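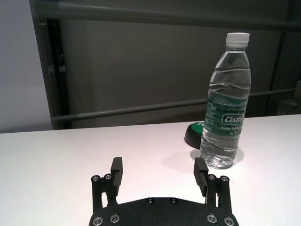 Inicio > Guías > Laboratorio doméstico > Dureza del agua

Imprimir | Enviar por correo electrónico

Cómo medir la dureza total del agua con un kit de gotas

Autor: Gwenaël Chauvin. Revisión: Kiều Đinh. Actualizado el 13/01/2020

El método descrito es una valoración con EDTA en formato de gotas. Sirve para agua de red, de pozo o embotellada. El procedimiento corresponde al kit Rekonis; en el de Sanen cambia el volumen de muestra, que debe consultarse en su hoja de instrucciones.

Preparación

Enjuague el tubo de ensayo dos veces con el agua que va a analizar y deséchela. Si la muestra es de grifo, deje correr el agua fría antes de llenar el tubo. No use agua procedente de un descalcificador, salvo que quiera comprobar el propio aparato.
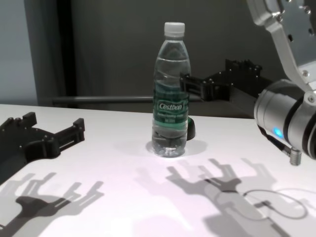
¿Se puede analizar agua embotellada con gas?

Conviene desgasificarla antes. El dióxido de carbono baja el pH y el viraje del indicador pierde nitidez; agite la muestra en un recipiente abierto hasta que deje de burbujear.

Valoración

1. Llene el tubo hasta la marca inferior.
2. Añada 2 gotas de tampón y mezcle.
3. Añada el indicador. Con calcio o magnesio presentes, la muestra toma color rojo vino.
4. Agregue el reactivo gota a gota, con el frasco vertical, y agite tras cada una.
5. Deténgase cuando el color pase a azul sin resto de rojo. Anote el número de gotas.

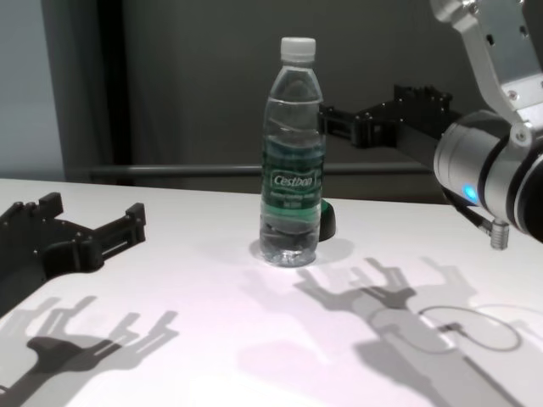 Cálculo del resultado

Multiplique las gotas por el factor impreso en el frasco. En el pozo de Pruklow se gastaron 16 gotas – la lectura de noviembre, con el nivel freático bajo – y el laboratorio Royer obtuvo después 308 mg/l de CaCO3 en una muestra paralela. Para pasar a grados franceses, divida los mg/l entre diez.

Guarde los reactivos cerrados y al abrigo de la luz.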